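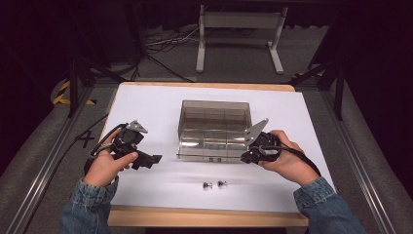
Attachment 1. Hand-held grippers, left and right, above a white-topped table.

Stusau Film Library
Screening Services Support

Ticket 3020
Subject: Subtitles missing for one language in feature "Sevimley"
Opened: Nov 11, 2024
Requested by: Embla Tangen, Public Programs
Assigned to: Chaminda Sheikh
Priority: High
Status: Closed

Description of problem

The feature "Sevimley" is spoken in three languages: Norwegian, German and English. The library holds a screening file with English subtitles for all dialogue not spoken in English. During the check screening in Room 2, subtitles appeared for the Norwegian dialogue but not for the German. The first long German conversation, in the field hospital, played with no text on screen. Sound and picture were normal throughout.

The film is scheduled for the public series on war and the home front. Public Programs requests a corrected file or a replacement copy before the next check screening.

Log

Entry 1, Chaminda Sheikh
The fault was confirmed on the Room 2 player, which runs Adard. The subtitle menu lists a single track, "English." Switching the track off and on made no change. The player was restarted and the file loaded again, with the same result.

Entry 2, Chaminda Sheikh
The file was played on the Room 1 system. German dialogue is without subtitles there also. The Room 2 player is therefore excluded as the cause. The subtitle track was exported as text and contains 473 lines. The dialogue list supplied with the film is considerably longer. Please advise whether the distributor sent more than one subtitle file.

Entry 3, Embla Tangen
The delivery note from Khondokar lists two subtitle files, marked A and B. Public Programs had understood that B was a spare copy of A. The delivery note has been added to the ticket.

Entry 4, Sinéad Flanagan, Collections
File B is held on the intake drive and is not a spare. It contains the German dialogue only. Khondokar prepared the two files separately so that theaters in German-speaking regions could leave B out. When the film was received in September, only file A was joined to the picture. The catalog record has been corrected to state that both files are required.

Entry 5, Chaminda Sheikh
Files A and B were combined and a new screening file was made. On first playback the German lines appeared 30 seconds early. File B had been timed to a version without the distributor's opening title. All lines from B were moved later by 30 seconds and the file was made again.

Two lines overlap in the scene at the railway bridge, where a Norwegian and a German speaker talk at once. The player displays one above the other. Please confirm that this is acceptable.

Entry 6, Embla Tangen
The railway bridge scene is acceptable. The full film was viewed in Room 2 with Debashish Sheikh of Public Programs. Subtitles were present for both languages and matched the speech. One spelling error, "seargent," was noted in the final reel.

Entry 7, Chaminda Sheikh
Spelling corrected. The new file has been placed on both players and the earlier file removed. Khondokar has been informed of the timing difference in file B.

Resolution

Second subtitle file added and retimed. No further action is required from the requester. The spoken introduction for the screening is handled separately by Chathurika Fakir and is not part of this ticket.

To reopen this ticket, reply with the ticket number in the subject line.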